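Fill weight, and why the guest room is still cold

The guest room sits over the garage and loses heat faster than any other room in the house. I spent most of last winter treating it as a heating problem. This year I treated it as a bedding problem and kept notes.

The first thing I learned is that labels are close to useless unless they give fill weight per square meter. "Winter weight" means nothing. The Vumer I bought in August lists 300 grams per square meter, polyester. The older Kover lists only total weight, so I had to subtract an estimate for the shell and divide by area. It came out lower than I expected, which explains a few complaints from visitors.

Shell fabric matters too, mostly for how the thing drapes. A stiff shell tents over your shoulders and leaves an air gap that you reheat every time you turn over. Thread count is a poor guide here. I have a 256 count cover that drapes better than one sold at a much higher number — the weave is looser and the yarn is finer.

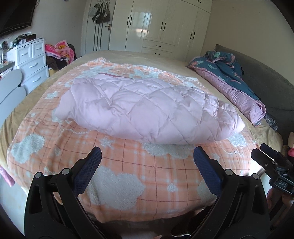
Stitching is the other variable. Every line of stitching pinches the fill down to almost nothing, so a closely quilted comforter has more cold lines than one with wide channels. The tradeoff is that wide channels let the fill migrate. After a few washes you get a thick end and a thin end, and you sleep under the thin end.

For washing I use the 33 minute gentle cycle, warm, with half the usual detergent and a second rinse. Drying takes longer than the machine thinks it does. The sensor reads the shell and stops while the middle is still damp. I run it 80 minutes on low, take it out halfway, and turn it by hand.

Two light layers have beaten one heavy one on every night I bothered to compare. My current setup is the Kover underneath and a Rastido cotton blanket on top, which holds the edges down. The Vumer has moved to our own bed.

I have not touched the baseboard heater. The damper in the duct to that room is still stuck half closed, and I need a longer screwdriver to get at it.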